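Unit 209, Bolger Building: general safety and housekeeping checklist, May round

Tenant: Flasis
Area covered: 3,361 sq ft, ground floor and mezzanine
Ratings: OK / C (comment, fix at the tenant's convenience) / A (action, fix before the next round) / N/A

Walked with the lights on and the roll-up door closed. The previous round's sheet was used for comparison. Items carried over are marked "repeat."

## 1. Exits and walkways

- [x] **1.1 Front exit opens fully from inside without a key.** OK.
- [x] **1.2 Rear exit opens fully from inside without a key.** OK. The door drags on the threshold for the last few inches. It still latches. Plane or rehang when the weather is dry.
- [ ] **1.3 Walkways kept clear to full painted width.** A, repeat. Shipping pallets stood on the yellow line between the rear exit and the mezzanine stairs. They were moved during the walk. The line itself is worn away for several feet at the foot of the stairs and needs repainting, otherwise the same thing will happen again.
- [x] **1.4 Exit signs lit.** OK.
- [ ] **1.5 Emergency lights come on when the test button is held.** C. The unit over the mezzanine landing came on and dimmed within a minute. Replace the battery. All others held for the full test.
- [x] **1.6 Stair treads and handrail sound.** OK. Nosing strip on the second tread has been glued down again and is holding.

## 2. Fire equipment

- [x] **2.1 Extinguishers in place, pin and seal intact, gauge in the green.** OK. All 10 checked and tags initialed.
- [ ] **2.2 Extinguishers can be reached without moving anything.** A. The one beside the Sovia compressor had a hand truck leaned against it.
- [x] **2.3 Pull stations visible.** OK.
- [ ] **2.4 Storage kept below sprinkler clearance line.** C. Foam offcuts on the top rack are at the line. Nothing above it. Do not add to this pile.
- [x] **2.5 Alarm panel shows normal.** OK.
- [x] **2.6 Oily rag can has a self-closing lid and is emptied daily.** OK. Lid closes from any position.

## 3. Electrical

- [ ] **3.1 Panel fronts clear, doors closed, circuits labeled.** A. The front of panel B is clear. Its directory still lists the old paint booth, which was removed, and gives no entry for the new outlets along the east wall. Write a new directory and date it.
- [x] **3.2 No open knockouts or missing cover plates.** OK.
- [x] **3.3 Ground-fault outlets trip and reset.** OK. Sink wall and both outlets by the roll-up door tested.
- [ ] **3.4 Extension cords used for temporary work only.** C, repeat. The cord feeding the label printer has been down since at least the last round. An outlet is on the landlord's list. Until it goes in, keep the cord off the floor and out from under the mat.
- [x] **3.5 Power strips not plugged into other power strips.** OK.
- [ ] **3.6 Damaged cords tagged and taken out of use.** A. The shop vacuum cord has tape over a cut near the plug. Tape is not a repair. Tagged during the walk.

## 4. Work surfaces and small items

- [x] **4.1 Tables steady, legs locked, no split tops.** OK.
- [x] **4.2 Blades retracted or in holders.** OK.
- [ ] **4.3 Cutting mats in usable condition.** C. The mat at the packing table is cut through in two spots. Order a replacement.
- [x] **4.4 Task lights have bulb guards.** OK.
- [ ] **4.5 Table covers fastened, and surfaces free of scraps, marks and loose cords.** C. The green cloth is held along its back edge with metal binder clips, which is acceptable. It is creased, and there are wood slivers and small specks on top. Sweep it, and treat or replace the stained part. A black cable was coiled in the open cardboard box in one view; the box is fine for short-term holding, but cords should go to the labeled bins at the end of the shift.

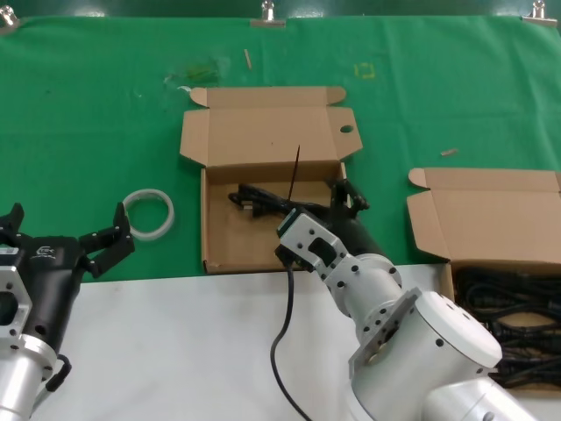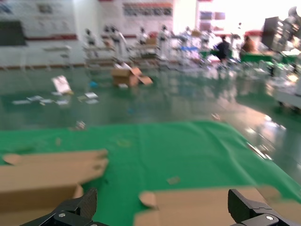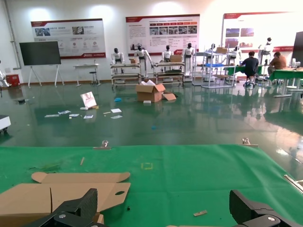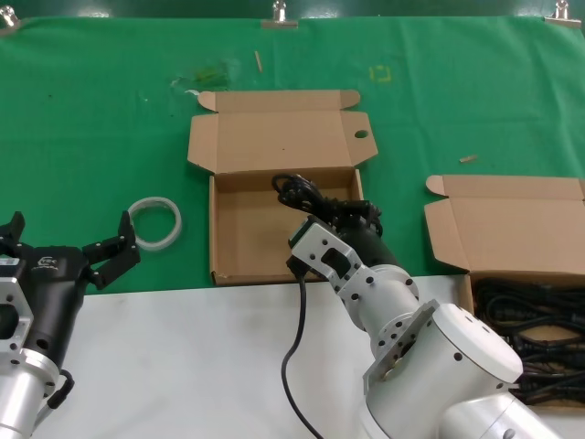 ## 5. Storage and racking

- [x] **5.1 Rack load signs posted and readable.** OK.
- [ ] **5.2 Uprights straight, no impact damage.** A. The aisle-side upright on rack C has a dent at pallet jack height. The lower beam on that bay has been unloaded and is to stay that way until the upright is measured against the maker's limits. Fit a post guard when the bay goes back into use.
- [x] **5.3 Beam safety clips present.** OK.
- [x] **5.4 Heavy items stored between knee and shoulder height.** OK.
- [ ] **5.5 Ladders stored upright and secured.** C. The step ladder is chained. The extension ladder is standing loose behind the door. Same hook will take both.
- [x] **5.6 Mezzanine gate closed when not in use.** OK.
- [x] **5.7 Flattened cartons removed to the outside bin.** OK. The bin was emptied in the morning and had room.

## 6. Chemicals

- [x] **6.1 Flammables in the cabinet, doors closed.** OK.
- [ ] **6.2 Secondary bottles labeled with contents.** A, repeat. Two spray bottles at the sink carry no label. Contents not known to anyone on shift, so both were set aside for disposal.
- [x] **6.3 Safety data sheets on hand.** OK. Binder holds 96 sheets and the index matches. Sheets for products no longer bought can move to the archive folder.
- [ ] **6.4 Eyewash runs clear.** C. Water ran brown for a few seconds, then clear. The weekly flush log has a gap. Flush weekly and sign for it.
- [x] **6.5 Spill kit sealed and complete.** OK.

## 7. Machines

- [x] **7.1 Guards fitted on saw and drill press.** OK.
- [x] **7.2 Emergency stops work.** OK. Each pressed and reset with the machine running unloaded.
- [ ] **7.3 Compressor drained and belt guard fitted.** C. Guard fitted. The tank drain on the Sovia unit is stiff and weeps after closing. Replace the valve.
- [ ] **7.4 Dust collector bags below fill mark.** A. The Vusum collector was over the mark on the left bag. Change at the mark, with the fan off and the bag allowed to settle.
- [x] **7.5 Lockout tags and locks available.** OK.

## 8. First aid and postings

- [x] **8.1 First aid kit stocked and in date.** OK. Small adhesive bandages are running low.
- [x] **8.2 Emergency numbers posted by the phone.** OK.
- [ ] **8.3 Evacuation map current.** C. The map shows the old paint booth. Update together with the panel directory in 3.1.

## Open actions

| Item | Work needed | Who |
|---|---|---|
| 1.3 | Repaint walkway line, keep pallets off it | Flasis |
| 2.2 | Move hand truck parking spot | Flasis |
| 3.1 | New directory for panel B | Landlord |
| 3.6 | Replace vacuum cord | Flasis |
| 5.2 | Measure upright, repair or replace | Rack supplier |
| 6.2 | Dispose of both bottles, label new ones | Flasis |
| 7.4 | Change left bag | Flasis |

The rack C bay stays unloaded until 5.2 is signed off in writing. Copy of this sheet goes in the red folder by the front exit.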